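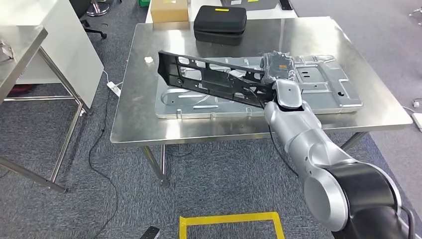
Waltraud Buschmann thinks I've been letting the sourdough starter go too long between feeds, and that the gray liquid on top is its way of complaining. She may well be right, and I'm writing her words down before I talk myself out of them.

10th November, bread notebook, break room shelf

Good morning to whoever opens this next! I fed the Dendholm jar as soon as I got in (30 g starter, the same of rye and of water) and left it by the radiator with the lid resting loosely on top. The other jar, which we've all got used to calling Nemamura, went back in the fridge with a clean label. Please don't mix up the spoons. I did that in February and we had two jars of the same thing for weeks, and I was rather sad about it.

Yesterday's loaf came out at 243 C in the little oven, lid off for the last 14 minutes. Lovely crust, a bit tight in the middle. I think I shaped it too soon, as the dough still felt springy and cross with me.

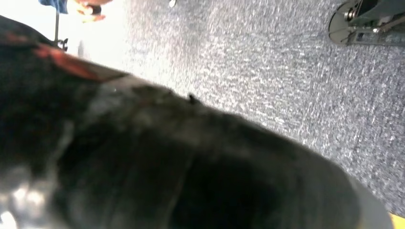
So today I'm giving the dough a longer rest before shaping, with a wetter mix and the last of the Kaneko flour, the coarse one in the paper sack. It drinks more water than you'd expect, so I'm holding a splash back and working it in with the salt. Elfriede Hinrichs asked for a seeded one this time, and I've put sunflower seeds to soak in a cup by the sink. Please leave them be, even if they look like somebody's forgotten breakfast.

Room is at 29 C near the radiator, which is warm for rye, so I'll look at the jar before lunch and move it to the windowsill if it's climbing too fast.

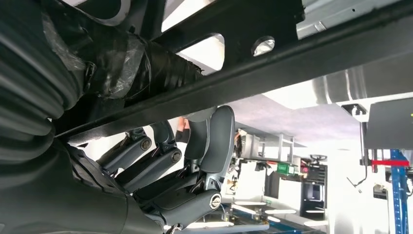
To do before the next bake

Order flour, the fine rye as well as the coarse.
Wash the linen cloth, no soap.
Try Waltraud's feeding times for a week and write down the smell each morning.
Find the good bread knife (last seen near the toaster, I think).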